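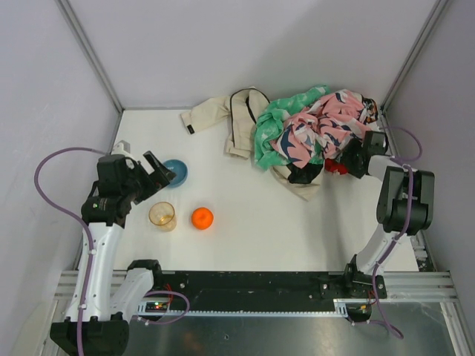

A blue bowl, a cup, a piece of fruit and the clothes still to be sorted.

Ebise Berhe has been sorting other people's clothes since 1970, and she still begins with the heap. "You tip it all out and you have a good look," she told me over a very large pot of tea at Zurelholm, where she runs the August clothing swap (and, as far as I could tell, most other things besides). "People want to fold straight away. I say leave the folding, love, find out what you've got first!"

Beige things she puts to one side, as they go with everything and someone always wants them. Prints are her weakness.
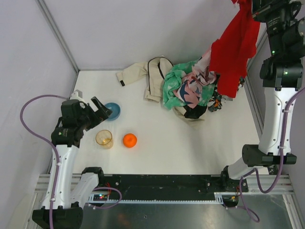 Red is another matter altogether, and she has strong feelings about it. "Red gets its own wash, always. I learned that with a set of white pillowcases and I shan't tell you whose they were." She laughed for quite some time at that - so did I.

The last swap brought in 643 pieces, and 133 of them needed a button or a bit of hemming, which she and Dagim Workneh did between them in the evenings. "He's slow, but oh, his stitches are lovely," she said, and went off to see if there was any cake left.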